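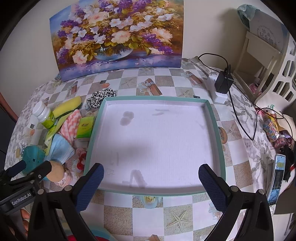
Comfort Abugri
Sunday, December 13, 2020

Year-end notes on the Bollton puzzle swap, for the people who asked how it works and the ones who want to start their own. Long thread.

1/ We started in July with 16 households. Everybody put in two jigsaw puzzles they were done with. You take one, do it, pass it on. No money changes hands.

2/ As of this morning we have 385 puzzles on the list. Most came from three big donations, including a whole closet from a retired couple over in Stillis.

3/ The list is a plain spreadsheet. Title, maker, piece count, missing pieces, who has it now. I tried adding a difficulty rating and dropped it. People don't agree on what hard means. I think skies are hard. My sister does them first.

4/ Handoffs are porch to porch. You text the next person, leave the box by the door, and they pick it up when they can. Please put a rubber band or some tape around the box. Two puzzles have gone down the same set of steps on Gukance Street.

5/ Missing pieces. If you find one is missing, write the number on a sticky note inside the lid. Don't throw the puzzle out. Plenty of us will do a puzzle with one gap in it, as long as we know before we start.

6/ If you find an extra piece, it belongs to somebody. Message me with the color and the shape. So far we've matched four strays with their boxes. One was from a puzzle that had been through five homes by then.

7/ Sorting question, this comes up a lot. I use lids and shallow trays, whatever is handy. Edges in one, then by color. A white inside is easier on the eyes than plain brown cardboard, especially at night.

8/ You don't need a puzzle table. I worked on the kitchen table all summer and moved everything to a sheet of foam board at dinner time. Foam board is cheap and slides under a couch.

9/ The biggest one we own is a harbor at Ametepe, a custom print somebody had made from a vacation photo. It has 713 pieces, an odd number, and there is no picture on the box. It took me almost three weeks. The water is all one color.

10/ The most requested one is a 272-piece puzzle of a bakery window. It's the right size for one evening, and kids can help with it. There's a waiting list. If you have it right now and you're finished, please pass it along!

11/ Things that didn't work: due dates (people got annoyed), a group vote on what to buy (took forever), and plastic zip bags in place of boxes. The bags are fine for the pieces but you lose the picture.

12/ Things I'd do again: keep the list public, let people hold a puzzle as long as they want, and ask for large-piece puzzles early. We have several members with bad eyesight or stiff hands and we were short on those until October.

13/ Smoke and pets - please note both on the list. We have a few members with allergies and they check before they pick.

14/ We'll pause handoffs for the last week of the month. If you want something to work on over the holidays, get your request in by Friday.

15/ To join, reply here or message me with your street and what you like to do. We need more in the 300 to 500 range. We do not need any more lighthouses.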